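Papering a Worktable (and Keeping the Pencil Marks Under Control)

I've been covering my worktables with paper for so long that I forget other people don't, and then somebody writes in to ask how to get glue off bare wood and I remember all over again. So let's talk about paper! It's cheap, it's quick, and when it gets ugly you peel it up and start fresh.

My own table is a plain wooden one from Lomalon, bought secondhand, with a top I'm rather fond of. I do all sorts at it: mending, gluing, cleaning up the little metal ornaments and candlesticks I bring home from the Asach flea market. Any one of those jobs will mark a nice top if you let it.

Which paper to use

White paper with a faint printed grid is my favorite by a mile. The lines give you something to square things up against, and they're pale enough that they don't pull your eye away from the job. Small dark parts show up well on it too, which matters when you've dropped a screw (and you will). I buy the Skekitz pads of 21 sheets, and one pad sees me through a good long stretch. Brown wrapping paper does fine in a pinch, though you'll lose every pencil note you make on it.

Laying it down

Wipe the table first and let it dry all the way. Crumbs under the paper turn into bumps, and bumps turn into holes once you start leaning on them.

Start in the middle and work outward, butting the sheets up edge to edge. You can overlap them if you prefer, but a pen will catch on the ridge. I like to stop short of the table edge and leave a border of bare wood all the way around. Paper that hangs over gets snagged by sleeves and belt buckles, and before long the whole thing has crept toward you.

For the outside edges, use a low-tack tape and press it down with your thumb. Long strips hold better than lots of little bits. When it's time to take it up, pull slowly and keep the tape low against the wood. If it leaves anything behind, a drop of cooking oil left on for 10 minutes will loosen it.

Scuffs, smudges and pencil

A papered table won't stay white, and I'd gently suggest you don't try to make it. A soft eraser takes off most pencil, and a dry cloth picks up dust. Please don't use a damp one, or the paper will cockle and never lie flat again. I change mine when it starts to dent and feel rough under my hand, or on a Wednesday when I'm putting off something else.

Standing things up on it

Tall pieces on a round base need a flat spot, so set them in the middle of a sheet, well away from any seam. Check underneath the base for grit before you slide anything, because a polished foot can drag a speck clear across the paper. Better still, lift it with both hands.

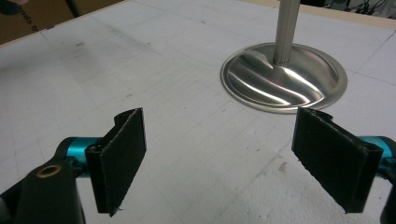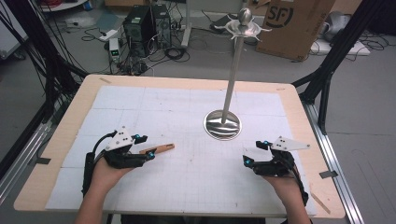 White paper on the worktable, marks and all. The sword-shaped stand is in the second photo.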